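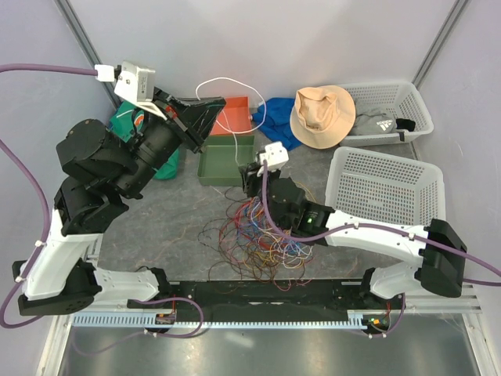
Matchday ground check, Tondgate women's soccer
Filled in by Feng-yi Mak, Saturday, home game against Skarkar

I do this walk before every home game and I always end up writing more than fits in the boxes, so the comments are long again. Sorry, Wai-kit! OK means OK. FIX means it has to be done before kickoff. WATCH means play on, but look at it again at halftime.

GOALS

Both goals anchored at the back bar: OK
I leaned on each one with my full weight and pulled forward from the crossbar, and neither of them budged.

Net clips, north goal: FIX (done)
Two clips had snapped on the left post and the net was hanging in a loop right where a keeper's studs would go. I put in spares from the blue tub.

Net clips, south goal: OK

Posts and crossbars, cracks or sharp edges: WATCH
There's a burr on the inside of the south right post at knee height. I taped it over and it feels smooth now, but tape is tape, and I'd like it filed down before the next home game.

Portable training goals: FIX (done)
Found them standing up by the far touchline again, after all the talks we've had about it. They go face down and chained together when training ends. I know it's a pain when it's dark and everybody wants to go home, but a light goal in a strong wind is the thing on this whole list that scares me most.

PLAYING SURFACE

Full walk, touchline to touchline: OK
Picked up one tent peg, a bottle cap and a hair tie.

Holes and divots: FIX (done)
The penalty area at the north end was chewed up from the under-16s. I filled it with the sand and soil mix and stamped it down. There's enough mix left for 3 more games if we're careful.

Standing water: WATCH
The corner by the Lai Road gate is soft. The ball still rolled through it when I tried, so I was happy for us to play, and I told the referee where it was.

Line marking: OK
Nice and bright! Whoever did the center circle has a steadier hand than I do.

Corner flags: OK
All the right height and all with the rounded caps on. 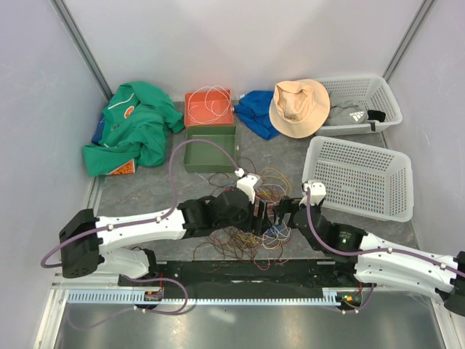

How far back from the touchline do spectators need to stand?
At our ground it's 2 yards, behind the rope, and that goes for coaches' families and dogs too.

SPECTATOR SIDE

Rope and stakes: OK
The stakes are the flexible kind now and I'm so glad we switched.

Bench and shelter, away side: WATCH
One bolt on the roof panel turns by hand. I tightened it as far as my fingers would go, and it needs a proper wrench.

Bench and shelter, home side: OK

Path from the parking lot: OK
Somebody had swept it before I got there, thank you.

Emergency gate unlocked and clear: FIX (done)
It was unlocked, but there was a minivan parked across it. The driver was very nice about moving. Could we get cones out there earlier, maybe when the first car turns up? An ambulance can't come in by the main gate, the turn is too tight.

FIRST AID

Kit stocked: FIX (part done)
Ice packs were down to the last one, so I ran to the store and got more. We still need large bandages and a new pair of scissors (the ones in there couldn't cut a banana).

Defibrillator light showing ready: OK
Pads are in date. The cabinet code is on the card in the kit lid.

Stretcher: OK
I unfolded it and locked it out all the way, the way Nida showed us in February, and the straps are all there.

First aider named and on site: OK
Wai-kit Yen for this one, with me as backup.

Concussion cards: OK
Gave one to their coach as well. She hadn't seen ours before and asked if she could keep it.

CHANGING ROOMS

Floor: WATCH
The tile by the second shower is lifting at one corner. I put a mat over it and a note on the door. 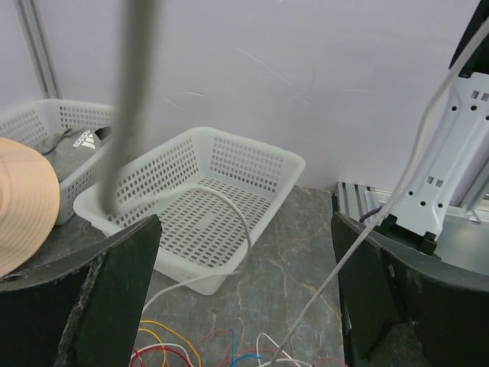 That tile has been on my sheet for the last three home games now, so I'm going to keep nagging until it's glued. Everything else in there was fine: hot water in both rooms, drains running clear, lights all working.

Door locks from inside, referee's room: OK

MONEY BITS

I asked for a price on new match goals with built-in anchors and it came back at 4000 for the pair, delivered. The old ones are safe today, but I'd love us to talk about it at the summer meeting.

Items checked: 33 with the ones on the back page
Still to do: burr on the south post, shelter bolt, bandages and scissors, shower tile

Feng-yi

Comment added by Wai-kit Yen
Bolt is done, I had a wrench in the car. I looked at the wet corner at halftime and it was no worse, so we carried on. I'll bring a file for the post on training night.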